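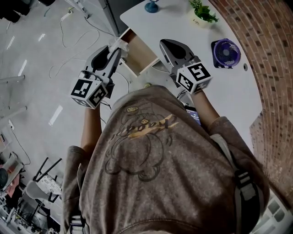
Subject: Re: Clearing and wiping white desks

> We wiped the desk surfaces at Endell in January with the Posine
> spray and they still look grey near the front edge. Is it the spray
> or the cloth? Also, do you move the plants and fans first or work
> round them?

Probably the cloth. Posine leaves a film if it is put straight on the surface and then pushed about with a tissue. Spray the cloth, two pumps, and wipe from the back edge to the front in overlapping strokes. Turn the cloth at each desk. A tissue is fine for picking up crumbs beforehand but it sheds on white tops, so bin it before any liquid comes out.

Move everything. Fans are unplugged first, then stood on the floor with the cable coiled. Pots go on a tray, and the underside of the pot is dried before it goes back, otherwise you get a ring. Lamps and stands can be lifted and replaced one at a time.

For the grey strip at the front: 100 ml of Plamden concentrate in a bucket, leave it on for 21 seconds, rinse, dry. The strip is mostly sleeve marks and does come off. Do not use the Kinoshita pads, they dull the finish and it then marks faster.

The fan grilles are a separate job. Soft brush only.

--
Desk care list, Endell. To unsubscribe, write to the list owner. Back to top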